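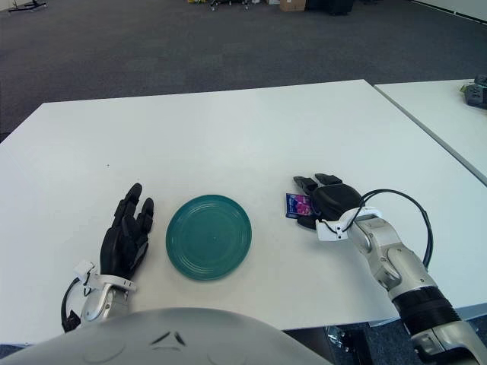 About Zomutport

Zomutport is a website about actors in science fiction and fantasy, and most of all about the ones whose names come late in the credits. We write career profiles, keep lists of roles, and publish long articles on how a small part in a series can lead to a bigger one. The site is run from Vosau by a small editorial team, and it is written in English, which for most of us is the second or the third language. If you find a strange sentence, please write to us and we will repair it.

How we started

In the beginning there was only a newsletter called Medska. It went out once in a month to 70 readers, and it had one subject: guest actors in space series. Who was behind the mask of the ambassador? Where did we see the pilot before? The readers sent their own questions, and soon the questions were longer than the newsletter. So we made a website and gave it a new name. Medska still exists as our monthly letter, and it still has the question page at the end.

What you can find on the site

Today we have 1022 profiles. Each profile has a short biography, a list of screen roles, and a part which we call "First Seen", where we describe the earliest role we could confirm. Sometimes this is a student film, sometimes a commercial for soup. Of these profiles, 265 are marked as complete. It means that two editors have watched or checked every role in the list and that no question is open. The others are good to read, but they can still change.

We write also about stunt performers, voice actors and people who act inside heavy costumes. They are often missing in other places, and their lists are the hardest to make, because in older productions they were not always credited. When we are not certain about a role, we put it in a separate line with the word "unconfirmed", and it stays there until we have a second source.

Our longer articles appear in the section Second Billing. Normally an article there is between two and four thousand words. We like to follow one career through one period, for example the years between a first series and a first big film. We do not write about the families of actors, their health or their private addresses, and we do not publish photos taken without permission at airports or hotels. Readers ask for this from time to time - the answer stays the same.

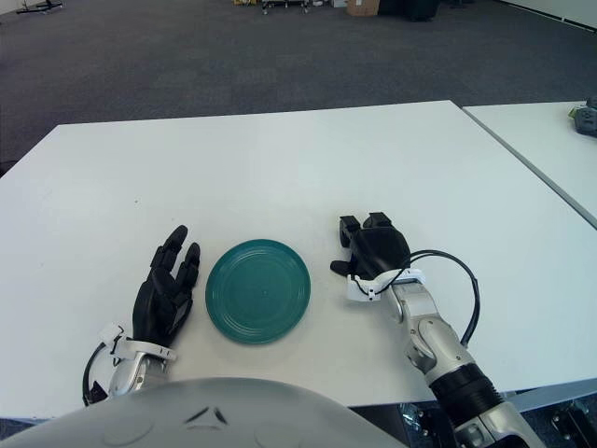 Chuang wrote to us that our profiles are a little dry, but that they are the only ones where the dates of a role and the dates of its broadcast are not mixed together. We were glad about the second part, and we think about the first part quite often. Since then the newer profiles have a longer opening paragraph, with more about the style of the actor and what directors have used it for.

How we check

An editor begins with the end credits of the film or episode itself. After this come the press materials, printed program guides and interviews from the time. We do not copy lists from other websites, even if they are very probably right. If an actor or an agent writes to us with a correction, we ask for the title and the year, and then we look at the credits again. Every correction is noted at the bottom of the profile with the month in which it was made.

Ages and birthplaces need special care. We print them only when the actor has spoken about them in public.

Medska, the letter

The letter has now over 1000 subscribers. It comes in the first week of the month, except in August, when we rest. In it you find the new profiles, one older profile that we have improved, and the reader questions. It is free of charge. 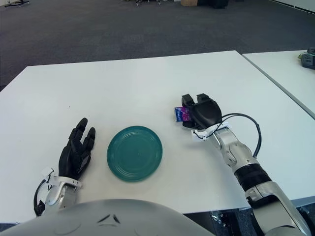 The question page has its own small rules. Please send one question at a time, and tell us the title of the series, the season if you know it, and what the character was doing. "The man with the blue coat" can take us weeks. "The man with the blue coat who sells the map in the second episode" we can often answer in the same evening.

Writing for us

We accept articles from outside writers in spring and in autumn. Send a short plan first, not the finished text. We pay a fixed fee for each article in Second Billing, and the fee is written in the guidelines, which you can ask for through the contact form. Reviews of new films we do not need at the moment.

Advertising and money

Zomutport lives from a small number of advertisements and from reader donations. Advertisers do not see articles before they are published. Studios sometimes offer us early access to a film, and when we accept, we say so in the first line of the text.

Contact

Please use the contact form for corrections, questions and plans for articles. We read everything, usually in the morning, and corrections are answered first. Letters for actors we unfortunately cannot forward.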